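3. Storage in the shared kitchen

9 October 2020
By the Brundura housing study group

3.1 Open storage near the door

The kitchen at Yook is used by short-stay tenants, who bring most of their own goods and take them away again. We looked at where such goods end up when the built-in storage is small. Earlier work at the Trovura site found that open racks fill first and cabinets later, partly because people want to see what they own. We expected the same at Yook, and planned the survey of 3807 stored items across both sites with that in mind.
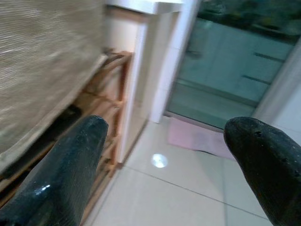 Open racks are cheap, easy to move and need no fixing to the wall, and the tenants at both sites rated them above closed units. Their weak point is dust and the look of the lower shelves. A common answer is to hang or lay cloth over part of the rack. The wooden rack at Yook has a beige woven fabric above it, and the lower shelves behind are in deep shadow, so that their contents are hard to make out from the floor side. We coded shelves of this type as "covered" even where the cloth did not reach the bottom. The white cabinet side next to the rack gave us a fixed line to measure from – the rack itself had been moved between our first two visits.

3.2 Cold storage

Tenants share one refrigerator. The house rules, written by Irix in February, ask each tenant to clear food before leaving and to keep drinks in the door. We recorded the contents by compartment and by door bin, and counted a bin as in use if it held at least one item.

Use of the refrigerator varied more than use of the racks. At the low end, the door held a single clear plastic bottle with a blue cap, standing in the deeper lower bin, and the shallow shelf over it was free (Figure 2). A wooden pallet of light slats lies below the refrigerator. Pallets were not part of the original survey form and were added as a floor item in the second round.

Figure 2. Refrigerator with the door open, Yook kitchen.

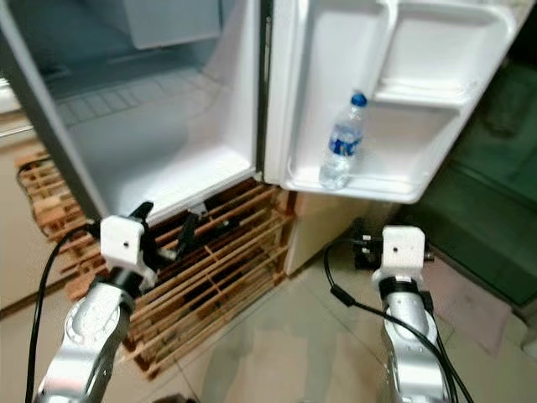 3.3 Limits

The item count covers 2 sites and 3 rounds of visits. The rounds were not evenly spaced, and the Trovura kitchen was repainted before the last one. Goods kept in bedrooms were left out.

Comments

kitchenplanner: Did you count empty containers as stored items? It matters for the totals in 3.1.

Reply from authors: Yes, if they had a lid. Open empty ones were left out.

rm_2000: We have the same problem with cloth over racks – our coders never agreed on what "covered" meant. Would like to see the form.

Contact: Brundura housing study group | Copyright Brundura | Back to top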